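Können Maschinen schon aufräumen? Mein Nachmittag bei Pirihi in Prirkcombe

Also, ich gebe es zu: Ich bin mit einer ziemlich langen Wunschliste zum Tag der offenen Tür gefahren. Fenster putzen, Spülmaschine ausräumen, Wäsche falten und bitte auch gleich das Bad. Im September macht das Robotiklabor Pirihi seine Türen auf, und weil meine Schwester in Prirkcombe wohnt, hatte ich diesmal keine Ausrede (und ein Gästebett!). Vom Bahnhof läuft man eine Viertelstunde, immer bergauf, und oben gibt es erst einmal Kaffee aus sehr kleinen Bechern.

Durch die Räume geführt hat uns Duangjai Rungrueang. Sie arbeitet an der Frage, wie eine Maschine lernt, Alltagskram anzufassen, und sie redet zum Glück so, dass auch ich mitkomme. Gleich am ersten Tisch blieb unsere Gruppe hängen und wollte eigentlich gar nicht mehr weiter.

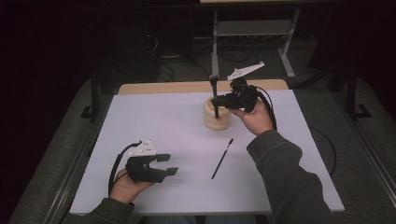

Mich hat ja vor allem interessiert, wie weit man von meinem chaotischen Badezimmerregal noch entfernt ist. Ziemlich weit, wenn ich Duangjai richtig verstanden habe. Bevor eine Maschine irgendetwas allein wegräumt, machen Menschen es ihr vor, und zwar mit denselben Greifern, die später am Roboterarm sitzen sollen. Man hat dann in jeder Hand so ein schwarzes Ding mit Kabel hintendran, und wenn die rechte Zange einen dünnen Stab senkrecht im geriffelten Becher hält, während die linke offen danebensteht, sieht das schon arg nach Zahnarztpraxis aus. 3373 solcher Vorführungen haben sie im Labor inzwischen gesammelt. Alles Kleinkram: greifen, hinstellen, wieder herausnehmen.

Ich durfte in der Übungsecke auch einmal ran und war grottenschlecht! Man denkt, man könne das, schließlich räumt man sein halbes Leben lang Sachen weg, und dann fehlt einem plötzlich jedes Gefühl in den Fingern. Ein flach liegender Pinsel ist für so eine Zange eine echte Zumutung, viel schlimmer als eine Tasse oder ein Apfel. Zu dünn, zu glatt, und wenn man ihn am falschen Ende erwischt, hängt er schief und passt in keinen Becher mehr.
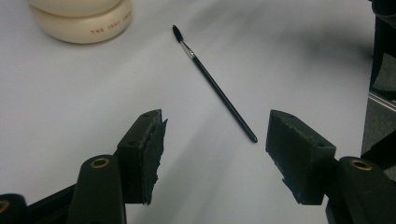
Beim Üben habe ich mich also mit einem älteren Herrn abgewechselt, der früher Uhren repariert hat und natürlich sofort alles richtig machte. Er hat mir dann erklärt, ich solle langsamer zudrücken. Hat ein bisschen geholfen. Nach einigen 58 Sekunden (meine Schwester hat gestoppt, sie ist so) hatte ich endlich etwas Längliches in der Luft und wurde beklatscht.

Gefragt haben natürlich alle dasselbe: Wann kann ich so etwas kaufen? Duangjai wollte sich auf kein Jahr festlegen, und das fand ich sympathisch. Ein einzelner Handgriff an einem Tisch, den die Maschine kennt, das klappt ihrer Erfahrung nach oft schon. Eine fremde Wohnung mit Teppichkante, Katze und vollgestelltem Waschbecken ist ein ganz anderes Kapitel. Auch die Form der Sachen spielt hinein. Ein Pinsel mit langem Stiel will anders angefasst werden als die runde, cremefarbene Dose daneben, und für uns ist das so selbstverständlich, dass wir es kaum erklären können. 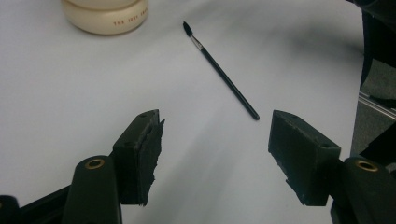
Und in der Werkstatt?

Zwei Türen weiter ging es um das Sortieren von Kleinteilen, das Projekt heißt Lakska und läuft zusammen mit der Firma Kekness. Da war ich ehrlich gesagt skeptischer, aber gerade dort ist man weiter als im Haushalt. Die Teile kommen immer im gleichen Kasten, das Licht bleibt gleich, und keiner lässt seine Socken dazwischen liegen. Trotzdem steht ein Mensch daneben und greift ein, wenn sich zwei Schrauben verhaken.

Falls ihr nächstes Jahr hinwollt: Kommt früh, ab 14 Uhr wird es voll, und die Übungsecke hat nur 2 Plätze. Kinder dürfen mitmachen und sind leider alle besser als ich. Den Kuchen gibt es im Innenhof, den mit Pflaumen nehmen!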